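Rudard Ceasefire Talks: Your Questions

Last updated 9/15/21. We get a lot of the same emails so trying to answer them in one place. Will add more when theres time.

What was signed?

A ceasefire and a framework for talks between the Rudard regional government and the Jurus Front. Not a final peace deal. The framework says what gets discussed and in what order, plus who sits in the room. Everything else is still open.

So is the fighting over?

Officially paused. Both sides ordered their people to stay where they were as of the signing in August. The monitors have logged 16 complaints so far, mostly roadblocks and people moving at night. Three are still being looked into.

Who are the monitors?

A joint mission of 139 people, civilian, unarmed. Salamatu Yusuf heads it. Volker Dreßler is her deputy and handles the northern posts. They report to both delegations at the same time, same text. They can't arrest anyone or order anyone to leave a position.

Who is negotiating?

Bello Amadi leads for the government. Danica Polák speaks for the Front. Each brings a small team and those names change, so we stopped listing them.

Where do the talks happen?

Oyewole, in the old customs building. There was a push to move them to Cornetti for the winter (better road, airport). Not agreed yet. If it moves we'll post it.

Can the public attend?

No. Opening and closing statements are open to press with a pass. Working sessions are closed. A joint statement comes out after each round, usually late in the evening, sometimes the next morning.
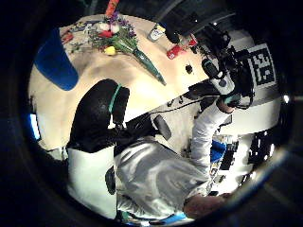 At the table, with flowers.

What about prisoners?

Second item on the agenda, after the ceasefire rules. The two lists don't match. Government says it holds fewer people than the Front claims, and the Front hasn't given a full list of its own. Families can register a name with the mission, free, no lawyer needed. Bring whatever you have, even a first name and village.

My family left Rudard. Can we go home?

Nothing in the text stops you. But the mission isn't telling people its safe yet, and mine clearance in the river districts hasn't started. So far 1,367 people have signed up for assisted return. Signing up doesn't commit you to a date.

Is there an amnesty?

No. It's the question we get most. The framework has one line saying legal matters will be "addressed in a later round". Anyone telling you amnesty is already agreed is guessing. Or selling something.

Will there be a referendum?

Amadi has said yes, on the final text. Polák wants the regional assembly to vote instead. Neither is in writing.

What happens if one side walks out?

The ceasefire stays in force unless a side gives written notice to the mission. Leaving the room isnt notice. Local commanders can't give it either, has to be the delegation.

Who writes this page?

Gwion Rowlands, with help from readers who send corrections. We're not part of either delegation and don't pass on mesages to them. Please don't send case documents here, send them to the mission office in Oyewole.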